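A Morning at the Gikow Hotel, Ilcombe

The Gikow opened its doors to travel agents and local residents in April, a few weeks before taking its first paying guests. I joined the 10 a.m. tour. The hotel stands at the harbor end of Ilcombe, in the old Gunnlaugsson shipping office, and has 324 rooms, 31 of them suites.

We started on the fifth floor. The standard rooms are on the small side, with a queen bed, a desk under the window and a walk-in shower. Rooms facing the water cost more and get the morning sun. Those at the back look over the rail yard, and with the window shut I could hear very little of it. The suites have a separate sitting room and a bathtub. Two were still waiting for curtains.
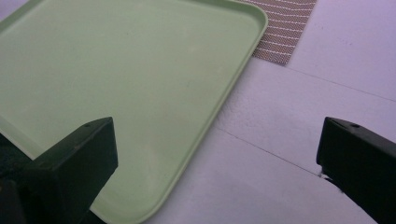 Reading time: 2 min

The ballroom is on the second floor and seats 300 for dinner. It has its own entrance from the side street, so wedding parties won't have to cross the lobby. A smaller meeting room next door holds 20 and was set up with coffee and pastries for us.

The restaurant is called Hornus and will serve breakfast, lunch and dinner. The menu we were shown leans on fish, with a short list of steaks. Prices are in line with other places along the harbor. Guests can also eat in the bar, which stays open until midnight.

The pool was closed during our visit, and the spa is due to open later in the summer. Parking is in a shared garage across the street and isn't included in the room rate. The train station is a ten-minute walk, uphill on the way back. Check-in starts at 3 p.m., and the front desk will hold bags before then at no charge.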